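Crate Shop on the Canal Road Gets Ready for Its Biggest April Yet

Drastby, 2025-04-24

Anyone who has walked past the old Darnance packing yard this month will have noticed that the big doors are open earlier and closing later than they used to, and there is a good reason for it. The yard has taken on the packing for the Kahsay furniture sale, which means 234 crates need to be built, lined, filled and sent on their way before the month is out. That is a lot of plywood for a small crew, and they seem to be enjoying every minute of it!

Philomena Mahama has run the packing floor for 17 years (she started out sweeping it, as she is happy to tell you over a cup of tea), and she says this is the largest single order she can remember. The yard brought in 13 extra hands for the job, many of them from right here in town, and a few had never strapped a crate in their lives. Dayana Cabrera, who used to work at the bakery, told me her first week was mostly sore shoulders and good company.

"You learn to look after your back and your blade," she said. "Everything else you pick up from the person next to you."

The order covers roughly 3170 pieces, from dining chairs to bed frames, and all of it will leave by truck for the Disenano warehouse. Wouter Prins is looking after the loading, and he would like neighbors to know that the trucks will keep off the canal road before seven in the morning, so nobody should lose any sleep over it.

Dima Qudah teaches the newcomers their knife work, and she takes it slowly, with plenty of stops for questions and a story or two from her own early days. Her lessons don't need a classroom, just the top of a crate, scuffed and marked with dusty shoe prints, and a little square wooden holder where the red-handled utility knives stand upright between jobs. She likes them kept together like that, and she asks everyone to slide the blade back in before a knife goes down. New people are still welcome to stop by the yard office and ask for Philomena, who will find them a pair of gloves and put the kettle on.
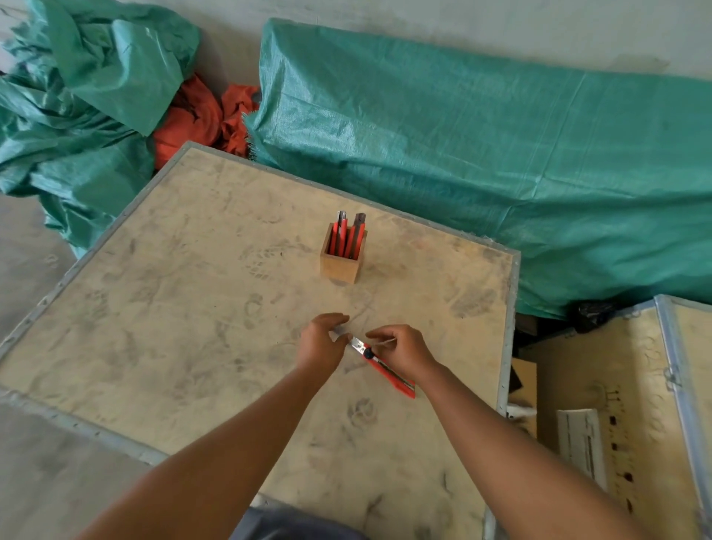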